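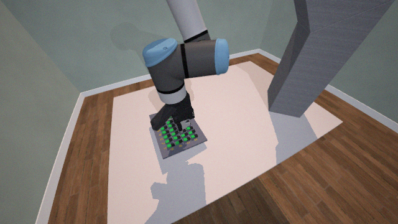 3.2 Mounting the wall shelf unit

Applies to Firnero shelf units with steel brackets. Read section 3.1 (Choosing a wall) first. Two people are required for steps 6 and 7.

CAUTION: Check the wall for electrical cables and water pipes before drilling. Do not drill directly above or below an outlet or light switch.

Tools required: 5 mm masonry bit, drill, pencil, level, tape measure, Phillips screwdriver. The hex key is packed with the brackets.

1. Mark the height of the lower edge of the shelf on the wall. Leave at least 75 mm of clearance between the top of the side panels and the ceiling.

2. Draw a level line at the marked height, 700 mm long.

3. Hold the first bracket against the left end of the line and mark both screw holes. Repeat at the right end with the second bracket.

4. Drill the four holes to the depth of the supplied wall plugs. Clear the dust from each hole and insert the plugs flush with the wall surface.

NOTE: The supplied plugs are for solid brick and concrete only. For drywall, use the Stakent hollow-wall kit (sold separately) and follow the hole size printed on its bag.

5. Screw the brackets to the wall. Leave the upper screws a half turn loose.

6. Lift the shelf onto the brackets with the grooved side facing the wall. The bracket tabs must sit fully inside the grooves.

7. Check the shelf with the level from left to right and from front to back. Correct the position, then tighten the upper screws.

8. Insert the locking screws from below and tighten with the hex key. Do not use a power driver on the locking screws.

9. Press the cover caps onto the brackets.

Load limits

Solid wall: up to 75 kg, evenly spread.
Hollow wall: see the hollow-wall kit instructions. The lower of the two values applies.

CAUTION: Do not hang objects from the front edge of the shelf.

Retighten all screws after 4 weeks of use. If a bracket moves when pressed by hand, unload the shelf and repeat steps 4 to 8 with new plugs.

For the optional side panels, continue with section 3.3.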